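Relatório de progresso: Normas de boa prática para desmontagem assistida por robô

Projeto Brollero
Entidade executora: Mernura, núcleo de automação
Responsável técnica: Agata Marchetti
Data de entrega: 25 de outubro de 2025

1. Objeto do período

O presente relatório dá conta dos trabalhos realizados desde março no âmbito da tarefa 2, relativa à elaboração de um código de boa prática para a manipulação robotizada de componentes em computadores de mesa no fim da vida útil. A versão 2 do código foi remetida às oficinas parceiras e encontra-se em consulta.

2. Regras consolidadas

Ficaram estabilizadas as disposições seguintes:

2.1. O equipamento é desligado da rede elétrica e a ausência de alimentação é verificada por um segundo operador antes de o braço ser habilitado.
2.2. O processador é segurado exclusivamente pelos bordos. É vedado o contacto dos dedos da garra com a face dos contactos elétricos.
2.3. A força de fecho é fixada por classe de componente e não pode ser alterada durante a sessão.
2.4. A velocidade do braço é reduzida sempre que a garra se encontre no interior do chassis.
2.5. Os cabos que atravessem a zona de trabalho são afastados ou retirados manualmente. Caso tal não seja possível, a posição é registada na ficha da unidade.
2.6. Qualquer queda de componente implica paragem e registo, ainda que não haja dano aparente.

3. Execução

Foram registadas 3000 operações de preensão, das quais 2737 decorreram em conformidade com todas as regras aplicáveis. As restantes apresentaram pelo menos um desvio, na maioria relativo à regra 2.5. O registo completo, organizado por Forough Kordestani, está disponível para auditoria.

A revisão da regra 2.3 foi conduzida por Hemant Mathur. O parecer da oficina Carbone, que solicita limites distintos para módulos de memória e para processadores, foi aceite e será incorporado na versão 3.

4. Desvios ao plano

A formação dos operadores da oficina Dravent foi adiada por indisponibilidade do espaço. A alteração não tem impacto orçamental. Mantém-se em aberto a definição do prazo de conservação dos registos, matéria sobre a qual se solicita orientação à entidade financiadora.

5. Próximas etapas

Encerramento da consulta, redação da versão 3 e tradução do código para inglês, a cargo de Keegan Ormsby. A lista de verificação para operadores será publicada em separado, com as regras 2.1 e 2.6 na primeira página.

6. Registo fotográfico
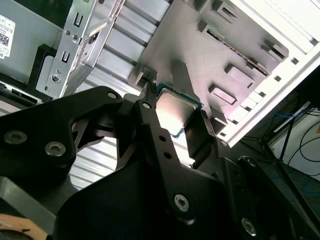
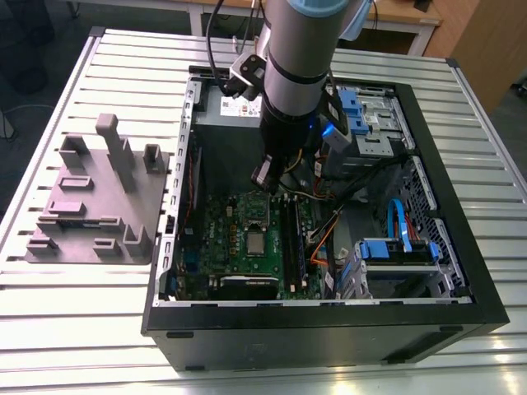

Figuras 1 e 2. Trabalho com garra robótica em computador de mesa aberto. Na figura 1, processador seguro entre os dedos da garra.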